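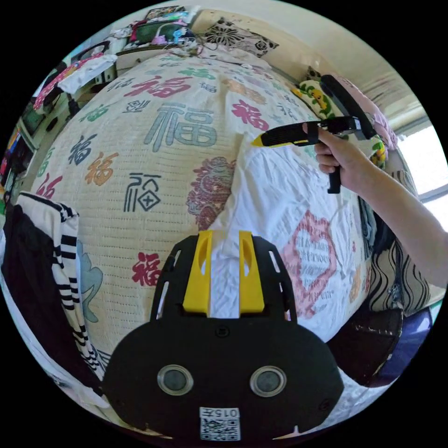
1 min read

How do I wash a printed quilt without fading it?

Trindis
It's cream, with 福 all over it in different colors. The tag is gone. I mostly worry about the red ones. I also fold laundry on this bed, white shirts included.

Van Wyk
Cold water, gentle cycle, inside a cover if you have one. Rub a damp white cloth on a red character first. If color comes off, keep your shirts away from it.

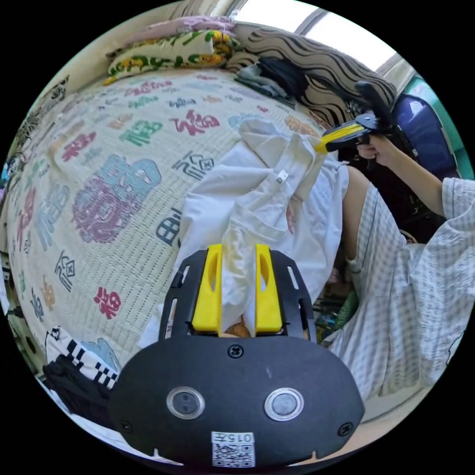
Mine gave off a little pink in July, then stopped after 2 washes. I dry it flat in the shade.

Bellen
just use 40 degrees, never had a problem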